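Sorting the bench cables, part two

2024-10-31

The pegboard is up, so the power end of the bench is next. I had put this off since February, mostly because every cable there is white and most of them look alike.

The method is dull. Unplug one adapter, read the output rating, write the rating on masking tape, wrap the tape round the cord at both ends, plug it back in. Three adapters had ratings printed so faintly that I needed a torch held side-on to read them. One is marked 900 mA and had been feeding something that wants more than that, which may explain the dropouts I complained about in the last post.

Marisa Guerra wrote to ask why I don't use cable ties. I do, but only on runs that stay put. Anything that gets moved more than once a month gets a hook-and-loop strap, cut from the roll I bought in Velport. Ties on a thin cord pull the bend too tight near the strain relief, and that is where my cords always fail.

Lengths are the remaining problem. The long leads need to be coiled somewhere, and a coil on the tabletop takes up the same space as a tool. The plan is to hang the slack from the pegboard on the wide hooks and keep the power strip on the table where I can reach the sockets. I measured the run from the strip to the far panel at 568 mm, so a one-metre lead will do with slack left over.

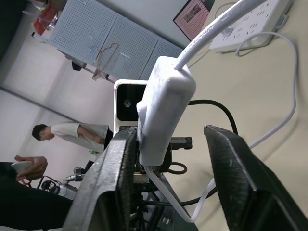
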